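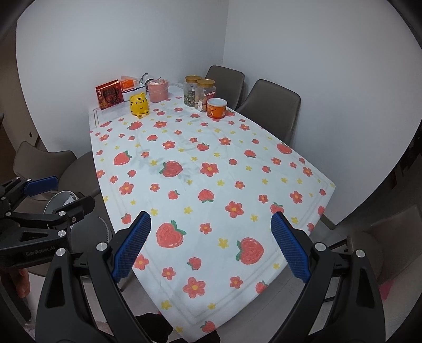

I've been thinking a lot about who gets to teach robots, and I've come around to a position that annoys some of my friends in the field, so let me just say it. I think the people showing robots how to do housework should be doing it at home, at their own tables, with all their own stuff still on them. Set-dressed kitchens in a warehouse are fine for a first month. After that I think they're mostly teaching the robot about warehouses.

Some background, so you know where I'm coming from. I spent two years driving arms by remote control for a small company called Jarach, back when the job listing called us "pilots," which made my mother very proud until I explained it. You sat in a chair with a controller in each hand and the robot across the room copied you, more or less, with a little delay. On a good day it felt like wearing oven mitts. On a bad day it felt like wearing oven mitts while somebody else had a nap in your sleeves. We folded towels and stacked cups. My whole first winter went into 1,824 recorded tries at putting a lid on a tub, and I can still feel that lid in my thumbs.

Then we switched to the hand-held kind. You hold the gripper yourself, you squeeze, the fingers close, and the camera on it sees what the fingers see. I loved it right away! No delay, no fighting the joints, and I could feel it in my own wrist when a jar was heavier on one side. Stepan Sydorenko, who ran our sessions, used to complain that we all got sloppy with the new tools because they were so easy. He wasn't wrong. When you're driving an arm from a chair you plan every move like you're parking a moving truck. With the thing in your fist you just reach, and you reach the way you always reach, bad habits and all.

I happen to think the bad habits are worth having. Watch somebody clear a table they've eaten at for ten years. They'll slide a jar back with the side of the hand to get at the thing in front of it. They'll pick up a package by a loose bit of the wrapper. They stop halfway to smooth the cloth, for no reason, and then go on. A trainee in a mock kitchen does none of that, because it isn't their kitchen and there's a checklist taped to the wall.

And the tables themselves are so different. In our training space in Florham we had plain tops in one color, wiped down between takes, and the objects were bought in one order from one store. Real tables have strawberries on the tablecloth. I mean that literally, big red ones with green leaves, and flowers in between, and one corner where the print runs out and you get something that looks like marble. Real tables have two clear jars of dried something-or-other standing so close together that one hides part of the other. There's a yellow tiger. There's a pink bucket with plastic scrunched up inside it. If a robot is ever going to fetch anything from a table like that, it has to learn that a printed strawberry isn't something to pick up and that the tiger is. I don't see how it gets there from a bare gray top, however many takes you pile up.

Now, my friend Nuanchan Chuensuk disagrees with me, and she's better at this than I am, so I should be fair. Her argument is that clean data lets you see what went wrong. If the arm misses a cup on a bare table, you know it was the arm or the grip or the lighting. If it misses on a flowery cloth with a crowd of containers behind it, good luck. She'd also say that people at home get bored and start doing things one-handed while they look at their phones – which, yes, I've sat through those recordings. Her team at Millton threw out 137 sessions in one go last spring and she described it as the best afternoon of her year.

I get it. I still think she's solving the wrong end of it. You can coach a bored person. You can show them their own footage and say, look, your hand was blocking everything, tilt the tool a bit. What you can't do is sit in an office and dream up the mess of 900 households. I've tried. We once had a planning meeting on "realistic clutter" and by the end of it we'd agreed on a bowl of lemons. Who has a bowl of lemons?

There's a money side too, and I don't want to skip it because it's the part where I'm least comfortable. Paying people to record at home is cheaper than renting a space, and some companies like it for that reason alone. If you're filming at somebody's table you're also filming what they eat, what language is on the boxes, how many chairs they need. That's a lot to take from a person for an hourly rate. I'd want them to be able to watch everything before it goes anywhere and pull any piece of it without giving a reason. I'd want them paid for setup and cleanup. At Jarach we paid only for accepted takes, and I went along with that, and I wish I'd made more noise.

I'd also like them to be asked for an opinion once in a while! The folks doing the showing know things. A man named Lukian Melnychuk, who did home sessions with us for a few months, told me the tub lids were being taught backward: we all pressed down the middle first, and he pressed one edge and rolled around. He was right, it went on cleaner every time. It took us until December to pass it along, because there was no box on the form for it. Put a box on the form. It's a text field. I will come over and add it myself.

What about the remote-control rigs, are they finished? I don't think so. There are jobs where you want the real arm in the loop, with its real reach and its real slowness, because a person's shoulder can get into places that a robot's never will. You can teach a hand-held gripper to go around the back of a bucket in a way no arm bolted to a cart could follow. So keep a rig or two going, and use them to check what the home recordings are promising. I'd just stop treating the rig as the serious work and the kitchen table as the cheap extra.

If you're setting up one of these projects now and you have budget for, say, 3,000 sessions, my advice is to spend most of it in places where people live, and leave the tables the way you find them. Ask before you move anything. Bring spare batteries, and take your shoes off if they do.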